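作業ノート 9月 Erkville 2階、打合せ机まわり

14:20 開始。Skendskaの机(備品番号552)の天板チェックと掃除。先月からの宿題。昼に誰かがカレー食べたらしく部屋がまだ匂う。窓あける。

前回までのおさらい
・輪じみ、廊下側の角。Urerのクリーナーで2回拭いて薄くなった。完全には消えず
・べたつき、テープの糊。Kamelの養生テープを夏じゅう貼りっぱなしにしたのが原因。自分です、すみません
・脚のがたつき。アジャスター1か所締めて様子見→今日さわったら問題なし

今日の手順
1) 上のものをどける。全部はどけない、半分ずつ
2) 乾拭き、木目に沿って
3) 固く絞った布で水拭き
4) すぐ乾拭き。ここで休むとあとが残る
5) 15時すぎ、光が斜めになってからもう一度見る

乾拭きの時点で布にけっこう灰色がつく。見た目きれいでも汚れてる。布は白いのを使うこと、青い布だとわからん。前に青で拭いて「汚れなし」と書いたのは取り消し。

水拭き。木目の濃い筋と汚れの見分けがつきにくい。明るい側から見ると筋が白っぽく飛んで何も見えないので、しゃがんで低いとこから見るほうがよい。見る高さを変えるだけでだいぶ違うう。手のひらでなでるのが結局いちばん早い。糊の残りは指で引っかかる。

引っかかり、窓側の端に一か所。爪でいけた。ヘラは使わず。

Uraniaさん→Ourania Sotiropoulosさん(綴りまた間違えた)から伝言。「研磨はしないで、先に表面が何か確かめてから」とのこと。無垢なのか突板なのかシートなのか、実はまだ誰も確認してない。納品書には「天板 ライト」としか書いてない。100番のペーパーを出しかけてたけど引き出しに戻した。裏面か小口を見ればわかるはずなので、次回ひっくり返す。一人では無理、二人いるとき。

オイルも保留。Urerの木部用、缶で3650円。シート貼りだったら塗っても意味ないし、べたべたになるだけ。見積もりだけとって注文は出してない。経費の紙は棚のいちばん上のクリアファイルに入れた。

皿の件。試し塗りのときに使う受け皿、今ある使い捨ての白い皿で足りるかどうか。パルプ成形っぽいざらっとしたやつ。縁が広くて立ち上がりがあるので、布を置いておくにはちょうどいい。液を入れて長く置いたらどうなるかは未確認。残り8枚。買い足すなら同じ形がいい、平たいのは布が落ちる。

天板の様子、3枚。木目の出かたが見る向きでかなり違う。点は2枚目、皿は3枚目。 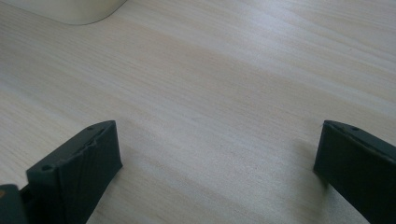
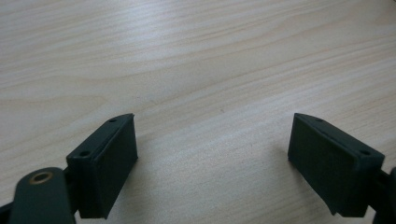
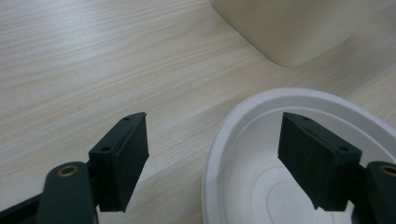

15:40 点検2回目。日が傾いてきたので電気つけずに見た。角の輪じみは真横からだとまだうっすら出る。正面に座って使う分には気にならないと思う。これ以上こするとそこだけ艶が変わりそうで怖いのでやめた。艶むらのほうが直すの面倒。

黒い小さい点が気になってる。ほこりか、表面のきずか、どっちか。爪でさわるの忘れた。次回まずこれ。ほこりなら終わり、きずなら写真とって552の台帳に書く。位置がわからなくなるので、養生テープで印…はやらない(糊!)。付箋にする。

クリーナーの残量、ボトル三分の一くらい。スプレーの口が詰まりぎみで、霧にならず線で出る。直接天板に吹かないで布に吹くこと。あと蓋をちゃんと閉める、前回開けっぱなしだった。ぬるま湯で口を洗ってみたが変わらず。替えのノズルがどこかにあったはず、流しの下?

使ってる人へのお願い(来週あたり貼り紙にする)
・熱いカップは直置きしない。コースターは右の引き出し
・テープを貼ったらその日のうちにはがす
・濡れた皿、濡れた布を置いたまま帰らない
・重いものは引きずらないで持ち上げる
・何かこぼしたら拭いて、ついでにこのノートに一行書く

椅子も見た。1脚だけ脚のフェルトがはがれてて、床がキュッと鳴るやつ。フェルトは丸い小さいのしか在庫なし、サイズ合わず。とりあえず手持ちを切って貼ったけど、たぶんすぐ取れる。角形のを注文リストに追加。

次回やること
・黒い点、爪で確認
・天板の裏と小口を見る(二人で)
・Ouraniaさんに結果送る、研磨とオイルはその返事のあと
・皿の買い足しきめる
・ノズルさがす
・角形フェルト
・白い布、洗って干してあるので取り込み忘れずに

16:10 片付け終わり。どけたものは元の位置に戻した。窓しめた。カレーの匂いはまだ少しする。鍵は机じゃなくて入口のフックにかけてありまs。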